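Open day at Clostgate: the blocks and the talk about the blocks

I went out to Udescombe in February for the Visser open day, mostly on the strength of a flyer promising "the future of early learning materials". It's a 48-minute drive from our place if you don't get stuck behind a truck. Parking was two dollars, payable in coins, which half the people ahead of me didn't have.

The Clostgate building is a long shed with a nice front on it. You get a sticker, a coffee from an urn and a seat for the introduction, which ran well past its slot. We heard the word "journey" a lot. Visser sells shape sets to preschools and kinder groups under the Tosorov name, and the pitch is that the shapes are chosen in a particular order so kids pick up sorting and naming faster. I asked what that was measured against. The answer was that teachers love them. I don't doubt it, but I've loved plenty of things that did nothing for my class.

After that we were let loose on the tables, and this was the better half of the morning. 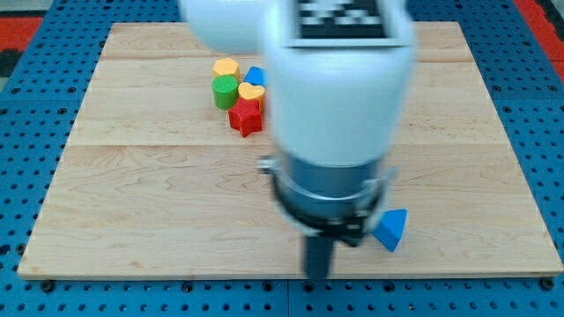 Shape sets are hard to judge from a catalogue, so I'd been looking forward to getting my hands on these. The sales line is that every piece is "instantly distinct" to a small child. I'm not convinced. The yellow heart and the yellow hexagon were sitting in the same little huddle on the board, and if you ask a three-year-old for the yellow one you've got an argument on your hands. The red star is easy, no complaints there, and the green cylinder has a texture on top that I'd happily pay for. The blue triangular prism is the piece I'd watch. Lay it on its side and plenty of kids will call it a roof or a slice of cheese, and fair enough.

I was told the colours are "research-informed". I asked which research and was given a brochure. The brochure has a photo of a meadow on the back.

The full classroom kit is $760. For that you get the shapes, the boards, a storage tub and a login to an activity portal, and the portal lapses after 2 years unless you renew. Nothing on the price sheet mentions replacing single pieces. When I pushed, I was told it "could be looked at". Anyone who has run a room of preschoolers knows the star will be in somebody's coat pocket by morning tea.

Lunch was sandwiches, decent ones. The afternoon session was on assessment and I skipped it.

Would I go again? For the tables, maybe. We've still got the old tub of shapes at work and I haven't filled in the order form.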